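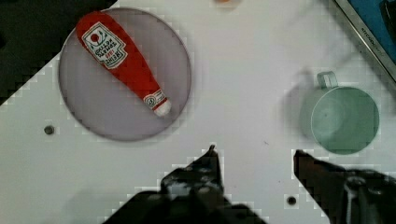
From: Mikkel Damgaard
To: Stougaard list
Date: 25 July 2020
Re: how many demos before it stops being silly?

Tamás Dudás wrote:
> We're on 12 demos of one pick and the arm still drifts off
> to the left every time. Do you hand-guide yours or drive it
> remotely? And do you clear the table first?

Hi Tamás,

12 is nothing, sorry! We had 1,016 by the end of June for the Wemville kitchen set and I'd still call it a touchy eater. I want 2,000 before I let anyone from Lostomside come and look.

We started out hand-guiding (grab the wrist, drag it over, save). Lovely for the first afternoon, but my forearms ended up in every overhead shot and I was sure the policy was learning to look for my sleeves. So now it's all remote. It took me two weeks to stop overshooting, and I still go in too fast when I'm hungry.

As for clearing the table, please don't! Leave the clutter out and shuffle it between runs. Ours looks like this:
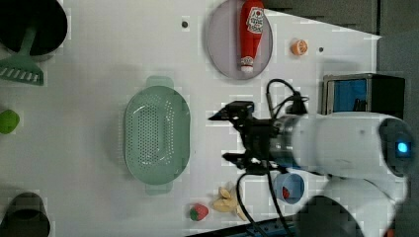
Top view: ketchup on the plate, colander on the left, gripper open.

What fixed our drift, I think, was slowing down the last bit of the approach. I used to swoop in and correct at the end, and the arm copied the swoop and left out the correcting, the little brat.

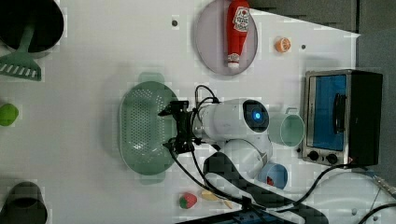 Now I come in high, stop, look at the wrist view, then go straight down. Boring to drive but the replays are so much cleaner. Throw out any run where you fumbled, too, at least until you have a decent pile.

Which driver are you on, by the way? I'm still on the old Brurnuvau one and scared to update.

Mikkel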